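Two-arm robot build: your questions answered

7 Sep 2019
By Grethe Kvaran

We are building a two-armed mobile robot in the shared workshop at Brullbridge, and we test most moves in a simulator before trying them on the real thing. These are the questions that come up most on open evenings.
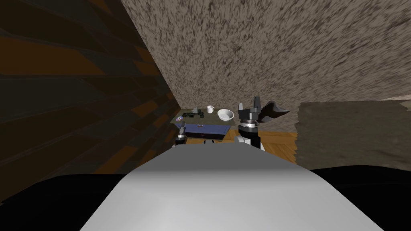

What is it meant to do?
Clear a table. Mugs and bowls first, then smaller things. It won't be washing up.

Why use a simulator at all?
The first wrist we built was broken by a bad line of code in April. In the simulator a crash costs a restart. The robot's body is drawn very plainly there, and the table and the things on it are enough to practise reaching.

Does a move that works in the simulator work in the workshop?
Not always. Friction is the usual trouble. A grip that holds a mug on screen may let it slip on the bench, so we run every new move 15 times in simulation and then at low speed on the real arms.

Why two fingers and not a full hand?
Two fingers need one motor. A hand needs several, and we would have to mend them all.

How much has it cost?
£400 so far, not counting tools the workshop already had. The motor boards were the dearest part. They came second-hand from a member who had finished with them.

What are Cinport and Foltance?
Cinport is our name for the program that sends commands to the arms. Foltance is the part that checks for collisions. Both are still changing, so keep a copy of any version you get working.

Can I run the simulator at home?
Yes, if your computer has a separate graphics card. Ask me for the files. Setting up takes 2 hours on a good day.

Can children come along?
From age 12, with an adult. Stay behind the yellow line when the arms are powered.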